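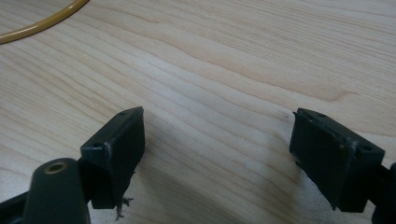

Gripper finger pads over a wooden tabletop. Loose fibres are visible beneath the left pad.

Workshop Tips: Worn Finger Pads and Dropped Parts

Plekitetti Community Workshop
Bench Automation Area
Revised 11/15/24

Members using the Gesley bench gripper are asked to read this page before their next booking. It was prepared by Hwa-young Seo and Intan Chong following a fault in April, when the gripper released a glass jar above the edge of the bench. The jar broke on the floor. No injury was reported, but the member concerned was standing within reach of the fragments in open sandals.

What went wrong

The controller log recorded 659 closing cycles since the previous pad inspection. The schedule in force at the time called for an inspection at 2,005 cycles, a figure carried over from work with cardboard cartons. The lining under one pad had begun to shed, and a strand had worked its way onto the gripping face. The fingers closed to their set width and the controller reported a secure hold. The jar slipped during the lift.

The inspection interval is now 60 cycles for glass, glazed ceramic and polished metal. The former interval continues to apply to cartons.

Before switching on

Check the underside of each pad as well as the face. Fraying generally starts at the lower edge, where it is easily missed by a person standing at the bench. A small mirror is kept in the top drawer with the hex keys.

Light scuffing on the corners is ordinary wear and need not be reported. Hanging threads, lifted material or a pad that moves under thumb pressure should be reported to Jae-hoon Ji before the gripper is used.

Do not pull at loose fibres. A sharp tug may lift sound lining along with the damaged part. With the power isolated and the tag in place, trim strands close using the curved scissors, then record the trim on the bench sheet. A pad that has been trimmed twice is to be replaced.

Wipe the inner faces with a dry lint-free cloth. Methylated spirits must not be used on the pads, as it softens the adhesive.

Refitting a pad

Start both screws by hand before tightening either one. Bring them up evenly and stop when they are snug - the threads strip readily, and two fingers have already been written off in this manner. Close the gripper slowly on a folded tea towel and confirm that the pads meet squarely.

During the lift

Keep cables flat and outside the travel of the arm. Carry out the first lift of any session with an unbreakable item of similar weight, held no more than nine centimetres above the bench. Enclosed shoes and eye protection are required for all work with glass.

If an item begins to slip, do not reach for it. Press the stop button and allow it to fall.

Spare pads

Replacement pads are supplied by Nolitz and are held in the grey cabinet. Man-sik Ma has the key. Pads of the older Jin pattern use a different screw spacing and should be returned to the parts counter if found.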